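Saturday, January 11, 2020

Spent the morning on the draft chapter about how parents hear of a diagnosis from one another. The interviews from Pedidska are all typed up now, 30 of them, and I had hoped to see the same thing we saw in Coltine, where word moved along the school bus routes. It is less clear here. Two mothers on the same stairwell can go a year without speaking, then trade clinic names in a waiting room across town.

Grigore Lazăr sent back his comments at noon. He wants the section on grandparents cut by half and the map moved to the front. I agree about the map.

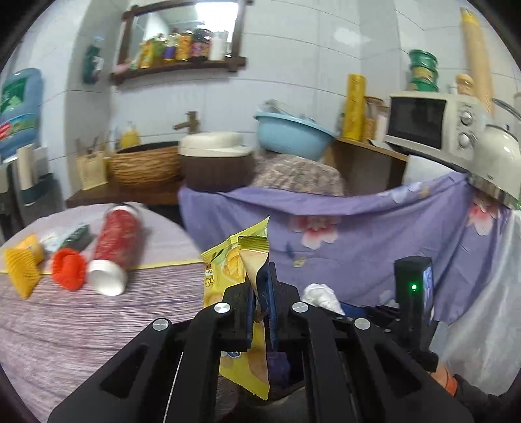

Coding went slowly after lunch. I have 200 passages marked "heard from" and still can't decide whether a message group counts as a neighbor or a relative – Aisyah Hidayat says neither, and wants a third code. One father said he learned the most from the woman at the corner shop, who would talk while he paid for snacks, the kind in a yellow-green bag with a zigzag edge. I put him under "shop" and left it. The Ní Bhriain paper has a category like that but they dropped it in June.

Call with Aisyah on Monday. Need to reread the Fisinine notes first, and find the missing consent form.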